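白物衣類の黄ばみと黒ずみ――汚れの種類と洗浄条件を整理する

白い綿シャツを二年も着ていると、購入時の白さは失われる。原因は一つではない。皮脂の残留、洗濯水中の金属イオン、蛍光増白剤の脱落、繊維自体の酸化が並行して進み、最終的に「なんとなく黄色い」あるいは「なんとなく灰色」という見た目になる。対処の手順は、どの要因が支配的かによって変わる。

黄ばみの主因は皮脂である。皮脂にはトリグリセリド、ワックスエステル、スクアレン、遊離脂肪酸が含まれ、このうちスクアレンと不飽和脂肪酸が空気中の酸素で酸化され、黄色から褐色の物質に変わる。洗濯直後に白く見えた襟が、衣替えのあと箱から出すと黄色いのはこのためである。洗い残された皮脂は、保管中にも酸化を続ける。

黒ずみは機構が異なる。洗濯液に一度分散した微粒子汚れが、すすぎまでの間に繊維へ再び付着する現象で、再汚染と呼ばれる。洗剤量の不足、水量の不足、詰め込みすぎが主な条件になる。硬度の高い水では界面活性剤の一部がカルシウムイオンに捕捉され、汚れを分散させておく力が落ちる。

繊維製品の洗浄試験を請け負うバラム社(Ballham)の試験室では、綿の白布308枚を使い、洗剤量と水温を変えて反復洗濯後の白色度を比較した。担当したイスラ・コスティガン氏によると、白色度の低下が最も大きかったのは、水温の低い区ではなく、洗剤を標準量の半分に減らした区だった。水温の影響は皮脂を付けた布では明確に出たが、汚れを付けていない布では小さかった。

「布に汚れがなくても、同じ槽に汚れた布があれば灰色になります。白物を分けて洗うという昔からの習慣は、測定値の上でも説明がつきます」とコスティガン氏は話す。

水温についてはもう少し細かく見ておきたい。皮脂を構成する脂質の多くは30℃台で軟化し、40℃では界面活性剤による乳化が進みやすい。一方、血液や卵などのたんぱく質汚れは60℃前後から熱変性によって固着する。汚れが混在している場合は、先に水または30℃以下のぬるま湯で予洗いし、その後に40℃で本洗いする順序が無難である。

漂白剤は酸化型と還元型に分かれる。家庭で使う機会が多いのは酸化型で、さらに塩素系と酸素系に分かれる。塩素系の主成分は次亜塩素酸ナトリウムで、漂白力は強いが、毛、絹、ナイロン、ポリウレタンを傷める。酸素系の粉末は過炭酸ナトリウムを主体とし、水に溶けると過酸化水素と炭酸ナトリウムを生じる。液はアルカリ性に傾くため、毛と絹には使えない。液体の酸素系は過酸化水素を酸性側で安定させたもので、作用は穏やかになる。塩素系と酸性の製品を混ぜると有毒な塩素ガスが発生するので、併用はしない。

還元型は、鉄分による黄変に対して選択肢となる。井戸水や古い配管を経た水で洗った布が均一に黄みを帯びている場合、酸化型をいくら重ねても改善しない。

乾燥と保管の条件も白さを左右する。すすぎが不十分なまま直射日光に当てると、残った洗剤成分や皮脂が変化し、黄変が進むことがある。蛍光増白剤も紫外線で徐々に分解する。日陰の風通しのよい場所で乾かし、完全に乾いてから畳むのが基本となる。畳んだあとの折り山は空気に触れやすく、長期保管では線状に変色が出ることがある。薄手の布ほど下の層の色むらが透けて目立つ。

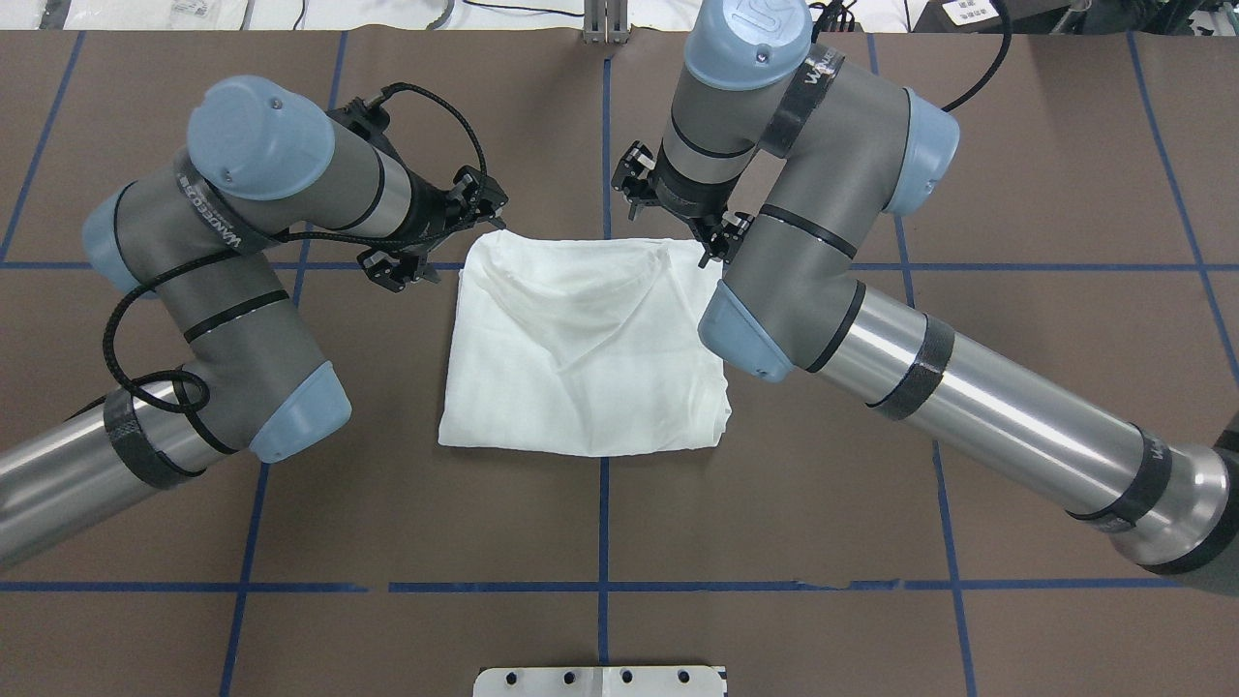

保管前に糊付けをしてもよいか。
長期保管の前には避けたほうがよい。でんぷん系の糊は虫害やかびの栄養源となり、折り目に沿った変色の原因にもなる。糊付けは着用の直前に行う。

保管容器については、密閉性だけで選ぶと失敗しやすい。一部の樹脂や段ボールには酸化防止剤のBHTが含まれ、これが空気中の窒素酸化物と反応して布に移り、黄色く発色することがある。この種の黄変は酸に触れると色が薄くなるため、皮脂由来のものと区別できる場合がある。ワッティメナ(Wattimena)で衣類の修復工房を営むトリニダード・ナバロ氏は、白物を無漂白の紙箱に直接入れず、洗って糊を落とした綿布で包んでいる。

工房では、預かった衣類をまず目立たない縫い代で試し、変化を確認してから全体の処理に移る。処理液の濃度、温度、浸漬時間は一点ごとに台帳へ記録する。台帳の件数は現在2816件で、ナバロ氏によれば、再処理が必要になった衣類の大半は襟と脇に集中しているという。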